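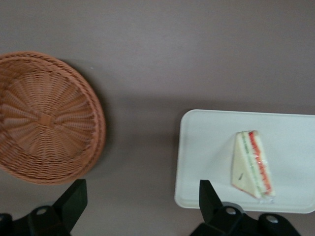 *Round wicker basket, woven from a square center hub.*

# Storage and Cleaning of Wicker in Shared Buildings

**Tretarwood_Office**

Residents of the Tretarwood building have asked for written guidance on the care of wicker baskets kept in the common rooms. The present rule, adopted in October, permits washing with plain water and a soft brush. It is silent on drying, on storage, and on oil or varnish. Comments are invited before the rule is revised. Please state whether your remarks apply to willow, rattan or paper cord, as the three materials behave differently.

**pedby_household**

Our association at Pedby maintains 16 baskets for bread, mail and linens. The following practice has been in use for two winters.

- Dust is removed with a dry brush, working from the hub outward along the spokes.
- Willow is wiped with a damp cloth and set on a rack, upside down, until the base is dry.
- Paper cord is never wetted.

We do not apply oil. Oil collects dust in the weave and leaves marks on table linens.

**Asto_Reed**

I must disagree with the previous member on the matter of oil. Rattan that stands near a radiator will crack at the rim within a few seasons. A thin coat of linseed oil, applied once a year and wiped off the same hour, has kept our rims sound. The used cloths should be laid flat outdoors to dry, as they can catch fire if left in a heap.

> Oil collects dust in the weave

This is correct where the oil is left to stand. It has not been our experience where the surplus is removed.

**ma_residents**

The discussion so far concerns materials. The Ma building wishes to raise the question of placement. Baskets set directly on a finished tabletop will scratch it if the base has cut ends. We require a felt pad under any basket left in place overnight.

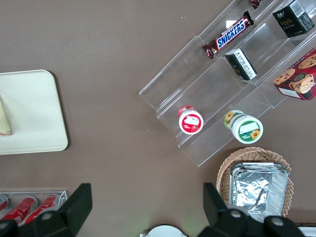 Placement near food also deserves a line in the rule. Crumbs work into the base and attract moths and beetles, and our pest contractor now asks that bread baskets be lined with a washable cloth. The lining is changed after each use. Unlined baskets may hold wrapped goods only.

**pedby_household**

The lining requirement is sound and we would support it. On felt pads we are less certain. Felt holds moisture under a basket that has been put back too soon, and we found mold on two of ours. Cork has given no trouble.

**Asto_Reed**

A basket that is put back damp is a drying problem, and cork will not cure it. I would ask that the rule set a drying period before it names any pad.

**Tretarwood_Office**

The comments have been noted. The revised draft will include a drying period, a cloth lining for unwrapped food, and a pad of either felt or cork at the choice of each building. The annual allowance for replacement remains at $200, of which $100 may be spent on a single item.

No agreement was reached on oil. The draft will leave the present wording unchanged on that point, and Asto_Reed is asked to submit the name of the product used, together with the drying time printed on its label.

**Asto_Reed**

The label will be copied out and sent to the office. I maintain my objection to the present wording.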